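Sturelbridge reading room shelves to be cleared and relabelled

9 Feb 2020

The open shelving in the Sturelbridge reading room is to be cleared, sorted and relabelled over the coming weeks. Work began on the bays nearest the door and will move along the wall one bay at a time, so that most of the stock stays within reach while the job is going on.

The shelving has 67 boards. It was put in for bound books, but over the years it has taken in loose papers, folders, card and carrier bags as well, and drinks are often set down beside them. A check made before the work started found that 20 boards held more loose paper than books. Material stacked flat on these boards is hard to search and tends to slide forward when a single item is pulled out from the middle of the pile.

Each board is being dealt with in the same order. Loose papers come off first and are sorted into three groups: keep, return to owner, and recycle. Folders are opened and checked before they are moved, as several in the first bay were found to hold papers that did not match the title on the front. Books are then taken down, wiped with a dry cloth and put back upright, spines outward, with a gap of one hand's width left at the end of each row. Books too tall for the board go to the bottom of the bay.

Papers to be kept are going into flat storage boxes supplied by Ostaron. The order is for 400 boxes, each with a lid and a card holder on the short side. Boxes will be stored two high and no more -- the boards are sound, but a full box of paper is heavy and the upper ones have to be lifted down by hand.

New labels are being printed by Ouali. They carry a bay letter and a board number in black on white, and replace the coloured stickers, many of which had faded or come away. The printed shelf list kept at the desk will be changed to match. Until the new list is ready, readers should ask for items by title and not by the old sticker colour.

Almost 1,000 items are expected to be moved in all. The catalogue, which runs on the Laria system, will show an item as "in sorting" from the time it leaves its board until it has been given a new place. Items marked this way can still be asked for at the desk, though they may take until the following morning to find.

Readers who have left papers, bags or other belongings on the shelves are asked to collect them before the end of February. Anything not collected will be held in the store behind the desk for one month. Food remains barred from the room. Drinks are allowed if they are in a bottle with a screw cap, but they should be kept on the tables and not on the shelves, and this rule will be shown on the new bay signs.

The room will keep its normal opening hours. The bay being worked on will be roped off, and a notice at the desk will say which one it is.

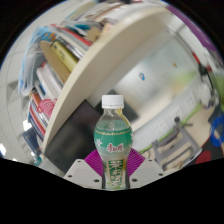
A bottle of jasmine tea by the shelves, with books and stacked papers behind.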